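Vistlow Makers Forum > School and Club Robotics > Project Help

Topic: Club arm project, spoon transfer with coffee beans, need opinions before the showcase

shekmom_builds
Hi everybody! I've been reading this board for ages and finally have something to post. I help out with the after-school robotics club at Shek (my daughter is in it, and so are 12 other kids, mostly eighth and ninth graders), and this spring they voted to teach our arm to do a kitchen chore. They settled on moving coffee beans from a glass cup to a mug with a spoon. It sounded so easy when we said it out loud!

The plan goes like this. The arm picks up the spoon by its handle, dips into the glass, carries a spoonful over to the mug, tips it, and puts the spoon back where it found it. The students steer it by hand to record good runs, and then a small model is trained on those runs. So far we have 44 recorded, and my daughter would like you all to know that she did the neatest ones.

Our trouble is the very first step. We rest the spoon across a round glass saucer so the bowl sits up a little and the fingers can get around it, and when the students drive, they get it nearly every time. When the model drives, it comes in a touch too far to the right and closes on air, or it nudges the handle and the whole spoon swings around like a compass needle.
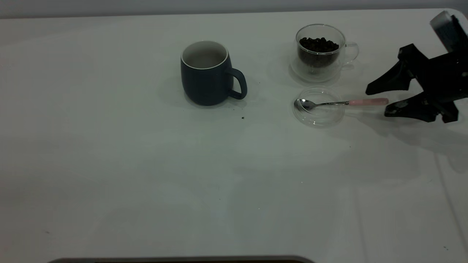
Ms. Hunt, who runs the club (Jurgita, for those who know her from the Retden meets), thinks we need a lot more runs. I'm wondering if we picked the wrong things to put on the table. We have until April 29, 2019 to get it going, and I would so love for these kids to have something to show for all their afternoons.

Thank you for reading all this, I know I go on!

ozan_akgul
Welcome, and what a nice project! I coached a team at Retden for a few years and we did something close to this with rice, and I was sweeping up rice until summer.

I'd look at the glass first. A clear saucer on a white table is awfully hard for a camera to make out, and a clear cup isn't much better, although the beans help you there because they're so dark. I would switch to a colored plate. A blue one from the thrift store would do nicely, and I'd bet your grasping gets better the same afternoon.

kwan_ck
I'm going to disagree with Ozan, with great affection, as he well knows. The arm doesn't have to find the saucer. It has to find the spoon handle, and that handle is pink! On a white table it's pale, I'll grant you, but it's there. If you swap the plate now, you throw away 44 recordings made with the old one, and for a school club that is a heartbreaking amount of work.

What I'd want to know is how much the spoon's position changed between runs. If the kids set it down in the same spot every time (and kids are very good at this, they like things tidy), then the model may have learned a spot on the table and paid no attention to the spoon at all. Missing to the same side over and over sounds just like that to me.

shekmom_builds
Oh dear. Chi-keung, I went and asked, and they had put a little pencil tick where the saucer goes for the early runs, so it would be "fair." They were so proud of that tick. It has since been erased.

ozan_akgul
All right, I'll give him the pencil tick. I still say the glass will cause you grief when you get to the dipping part! The spoon has to go inside that inner wall, and with a double-walled cup there are two rims to confuse it. My kids at Retden would have cracked one by lunchtime.

puspita_p
Hello from the Gendent club! We had the same argument last year with a different task, and half my students still aren't speaking to the other half about it (I'm kidding, mostly). We kept our old runs and added 21 new ones in which somebody moved everything a few inches each time and turned the handle a bit, sometimes toward the arm and sometimes away. It helped us more than anything else we tried. Have one student drive and a different one set the table, so the driver can't get too comfortable.

I'd also have them start with the fingers in a different place each time. Ours always began wide open right beside the object, and the model got terribly lost whenever it began anywhere else.

so_ying_yau
May I put in a word for the mug? A dark mug with a light inside is a good target for pouring, so please keep it whatever you decide about the glass. And sweep up stray beans and crumbs between runs, or else be messy on purpose for a few. We had a model that got very attached to one particular speck.

I'm with Ozan on the cup, by the way. Opaque things are kinder to beginners.

kwan_ck
That makes it 2 against one on the glass, and I remain cheerful. Solve the grasp first. If the dip fails after that, change the cup and record the dip again as its own short task.

shekmom_builds
You are all so kind, thank you! I read the whole thread out loud at club today and there was quite a debate. The students took a vote and they're keeping the glass for now, moving everything around like Puspita said, and my daughter has been put in charge of setting the table, so she can't drive, and she has opinions about that.

So-ying, how messy is messy on purpose? They are very interested in that part.

so_ying_yau
Three or four beans, and not near the edge of the table! They roll farther than you'd think.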